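Robot computer repair

Reading time: 1 min

Print | E-mail

Robot computer repair is the use of robot arms to open, service or strip desktop computers. It remains a bench trial in most workshops. Grelten, a refurbishing firm, began trials in July with 24 old desktops. Rigid parts gave less trouble than cables, which move when touched. Staff stepped in on 6 machines, and 4 were set aside.

Gripper work inside open desktop cases:

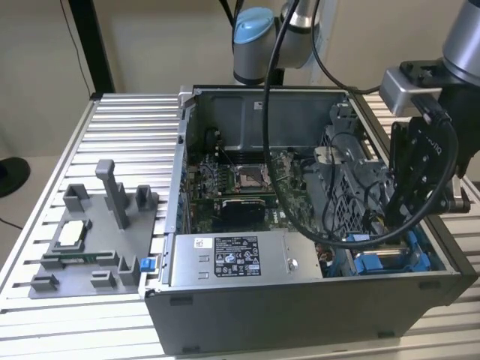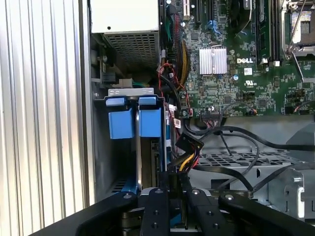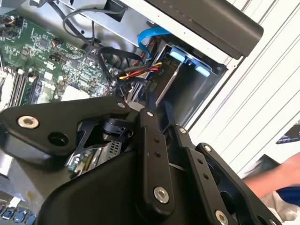
Udis, a rival workshop, still does all memory swaps by hand.

This site uses cookies.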